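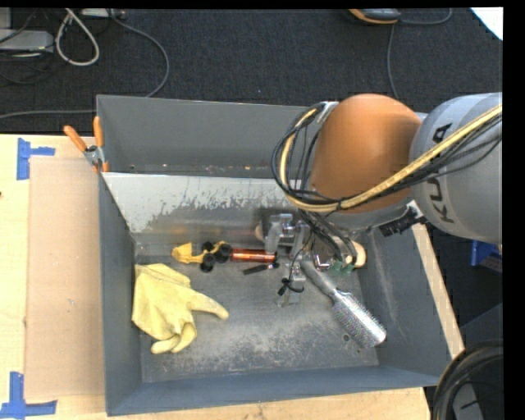 Fig. 9. Grey metal bin on a wooden tabletop. Scuffs and scratches on the floor of a bin are surface wear and do not affect its use.

Section 3: Setting up storage locations and bins

Skorero Stockroom treats every place where goods can be put as a location. A location may be a room, a rack, a shelf or a single bin. Stock can only be booked to the lowest level, so each bin must exist in the software before the first delivery is entered.

3.1 Before you start

You need a user account with the Supervisor role, a label printer that has passed the test in Section 2, and a written plan of the store. Bins do not have to be empty during set-up, but no stock movements should be entered until step 9 is complete.

CAUTION: Location codes cannot be changed once stock has been booked to them. Check the plan before you save.

3.2 Creating a bin

1. Open Locations and select the site. The sample database contains two sites, Dostside and Cukavdale. Delete both if you do not need them.
2. Select the rack or shelf that will hold the bin, then press Add Below.
3. Choose Bin from the Type list.
4. Enter a code of up to 13 characters. Letters, figures and hyphens are allowed. Spaces are removed when you save.
5. Enter the inside length, width and depth in millimetres. Measure at the floor of the bin; a rim or sloping panel can make the top opening larger than the usable space.
6. Enter the maximum load in kilograms. If this field is left blank, the load of the parent shelf is used.
7. Set Mixed Stock to Yes or No. With No selected, the bin accepts one item code at a time.
8. Press Save, then Print Label.
9. Fix the label to a clean outer face of the bin and scan it. The bin status changes from Draft to Live.

Note: A Draft bin is deleted after 15 days if its label has not been scanned. The code then becomes free again.

3.3 Labels

Use the Ateş 3 label stock supplied with the printer - other stock will feed, but the sensor may lose the gap between labels. Wipe metal surfaces with a dry cloth before fixing. Do not place a label on the floor of a bin or across a rim, where it will wear and scan poorly.

3.4 Taking a bin out of use

1. Move all stock to another location and confirm that the balance reads zero.
2. Open the bin record and press Retire.
3. Remove the label from the bin and destroy it.

CAUTION: Retiring a bin does not cancel open picking lists. Close or reassign these first - see Section 9.

Retired bins stay in the reports for the current stock year and are hidden from all entry screens.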